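Nekedden releases Tusteck 19 with new grasp planner and wrist camera calibration check

Thu 25 January

Nekedden has released version 19 of Tusteck, its control and planning software for tabletop manipulators with parallel grippers. The release replaces the grasp planner, adds a calibration check for wrist-mounted cameras, and changes the format in which motion logs are written. Existing users can upgrade in place, with one exception described under Compatibility.

The new planner was written by a group led by Evanthia Deligiannis. In earlier versions, grasp candidates were generated from a fitted box around each segmented object, ranked by a fixed score, and passed one at a time to the motion planner. If the first candidate could not be reached, the second was tried, and so on until the list ran out or a timer expired. On a cluttered table the timer expired often.

Version 19 plans the grasp and the approach together. Candidates are sampled on the object contour and discarded early if the open fingers would touch a neighboring object or the support surface. The remaining candidates share a single search tree, so work done on one approach path is reused for the others. On the company's internal test set, which consists of 155 recorded table layouts, median planning time fell by 43 percent compared with version 18. Nekedden has not published the layouts.

"Most of the gain comes from not planning the same first half of the motion again and again," Deligiannis said. "The sampling itself is slightly slower than before."

Thin objects

Flat and thin items were a known weak point of the old planner. A spoon or a fork lying on a plate produces a box a few millimeters high, and the box often merged with the rim of the plate. The planner would then either propose a grasp of the whole plate or return nothing.

The new version treats support relations as part of the scene model. An object resting on another object is stored as a child of it, with its own contour and its own allowed contact depth. The default depth for thin objects is conservative and can be set per object class. Users who raise it should also lower the approach speed, and the release notes give a table of tested pairs.

Stacks deeper than three levels are not supported. Transparent objects are segmented as before, with no change in results reported.

Calibration check

Tusteck has always assumed that the transform between the wrist camera and the gripper is correct at startup. A camera that has been bumped or remounted will produce grasps with a constant offset, and the cause may take a long time to find.

The new check runs when the controller starts. It opens the gripper, takes one image, and compares the outline of both fingers with a stored reference. If the outline has shifted beyond a threshold, the controller reports the estimated offset and refuses to enter automatic mode until the user either recalibrates or accepts the new reference. The check takes up to 57 seconds on the smallest supported computer.

Kwaku Nartey, who maintains the perception modules, said the fingers were chosen as the reference because they need no printed target. "They are in view anyway. We had the pixels and were masking them out."

The finger mask is still applied for object segmentation. It is now generated from the same outline, and the hand-drawn mask file used in earlier versions is ignored. A warning is logged if such a file is present.

Two limits are listed. The check does not detect a change in camera focus, and it is unreliable when the table and the fingers have similar brightness. For dark tables, the notes recommend recording the reference with the arm raised over a lighter surface.

Partly visible objects

A related change concerns objects that extend past the edge of the image. Version 18 fitted a shape to whatever part was visible, which put the center of a plate or tray in the wrong place. Version 19 marks such objects as incomplete and excludes them from grasping. The task planner can request a short sideways move of the wrist to bring the object fully into view before it is modeled.

With the gripper open above a clear stretch of table and the tray, plate and spoon off to the right, the tray and plate are both marked incomplete and the planner requests a move.
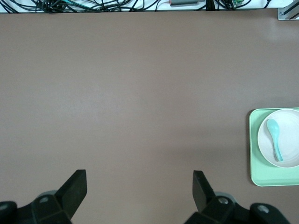
Compatibility

Motion logs are now written in a chunked format with an index at the end of each chunk. A log interrupted by a power loss can be read up to the last complete chunk. The old reader does not open the new files. A converter is included and works in both directions, but support relations are dropped when converting back to the version 18 format.

Sites that use the Borkton scheduler to queue tasks need to update its Tusteck plug-in before upgrading the controller. The old plug-in connects without an error but does not pass on the new "incomplete" state, and tasks that depend on it will wait until they time out. Radoslava Halás, who handles the plug-in, said a version that rejects the mismatch at connection is in testing.

Configuration files from version 18 are accepted. The keys for box padding and candidate count no longer have any effect and can be removed.

Availability

The release is available to license holders through the usual download page. Version 18 will receive fixes until May. Rokeya Ekanayake, product manager for Tusteck, said the next release will concentrate on two-arm setups - the new planner runs on each arm separately at present, with no shared collision model during the approach phase.

Questions about migrating stored references and object classes can be sent to the support desk. Include the controller log from the most recent startup.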